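# Four Months with the Tusden Arm Simulator in a School Robotics Club

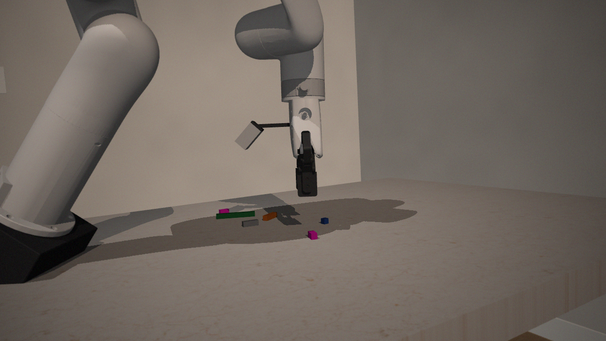 *The Flusterley Club Paper · Issue 34 · page 30*

Our club bought the Tusden simulator in August, and I promised the other clubs in Flusterley that I would write my opinion after we had used it for real work. I teach mathematics, I am not a programmer, and English is my third language, so please excuse me when I explain a thing too slowly.

Tusden is a program which shows a robot arm, a table and some objects, and lets students write the code that moves the arm. There is no hardware in the box. In fact there is no box, only an email with a license key. We have one real arm at school, a small Vollus, and it must be shared by the whole club, so most students were waiting more than they were working. This was my reason to look for a simulator.

## Installing

The installation took me one full evening. The program itself is not so large, but it asks for a graphics driver that our school computers did not have, and the error message says only "context failed." Samah Abdelaziz, who is in her last year and has more patience than me, found the answer on the second page of the manual, in a footnote. I think this should be on the first page, in big letters.

After that it worked on all our desktop computers. On the two old laptops it starts, but the arm moves like it is under water. If your club has only old laptops, ask for the trial key first.

## The blocks project

The manual comes with ready-made tables. We used the one with colored blocks for our autumn project, which was to pick up each block and put them in a line by length. The blocks are not all equal, and this is good. There are small cubes, there is an orange one that is longer and turned at an angle, and there is a thin green bar, the longest of them all. The students could grip the blue cube already in the second week. The green bar they could not grip properly until November.

The difficulty is the angle. With a cube you can come straight down and close the gripper and you will often be lucky. With the bar, you must first turn the wrist so the fingers close across the narrow side. Aicha Ezzat wrote a function for this and called it "turn_nicely," and now everybody in the club uses it. It is 30 lines and half of them are comments to herself.

There is also the magenta block which is partly behind the green bar. When you use the simulated camera to find blocks by color, the program gives you the center of the part it can see, and this is not the center of the block. Our younger students were quite angry about it. I was happy, because the real camera has the same problem and it's better to be angry at a simulator, where the gripper costs nothing.

## Shadows

I want to say a few words about the light, because I did not find this in other reviews. The arm throws a big dark shadow on the table, and several of the blocks are inside it. At first I thought it was only decoration. But the color values that your code reads do change when a block is in the shadow. Siham Metwally had a program which found the orange block very well in one arm position and lost it in another. She spent three club meetings looking for a mistake in her loop. The loop was correct.

You can turn off the shadows in the settings (View, then Light, then the last box). For beginners I recommend to turn them off in the first month. After this, turn them on and do not warn them.

The tabletop has small reddish-brown flecks, like stone. I would prefer to have also a plain white table. I wrote to the company about it and they answered politely that it is planned.

## Speed and stability

We left one computer running through a night to test the final program of the older group. It made 3000 attempts to pick a random block, and 2696 were successful. The students wanted to write this on the club door. I asked them to look first at the failed ones, and nearly all of them were the green bar again, this time when it was lying close to the gray block and the finger had no room to go down.

In four months the program crashed several times, always when somebody changed the table while the arm was moving. Your code is saved, but the position of the blocks is lost. Save the table under your own name before you start. I repeat this every meeting and still somebody forgets it, sometimes me.

## From the screen to the real arm

The export to the Vollus arm is the weak point. Tusden can write a file for it, but the joint names are different and you must correct them by hand. Anathi Sibiya made a small table of the names and we glued it beside the computer. Also our real arm is much less strong than the one on the screen, so movements which look beautiful in the program are too fast for it. We divide all speeds by three.

I tried Rusu too, which is free. Its export is better and it runs even on the old laptops. But its gripper is very simple, it takes everything that it touches, and my students learned nothing about gripping from it. For a first course in programming it could be enough.

## Teaching materials

There are twelve lessons with the school license. The first five are good and I used them almost without changes. Lesson six jumps suddenly to inverse kinematics, with matrices, and my students of fourteen years looked at me like I had changed the language. My colleague Iman Ait Brahim wrote a lesson in between, with paper arms and split pins, and any club can have it from us if they send me a message.

## My opinion

I will renew the license for the next year. I would give four stars of five, and the missing star is for the export and the footnote about the driver. For a club with one real arm and many students it has been a good purchase, and the waiting line is gone.

The license is for one classroom, not for one person, so ask for this kind when you order. The form shows the personal one first and it's easy to take the wrong one. I did, and the change took nine days.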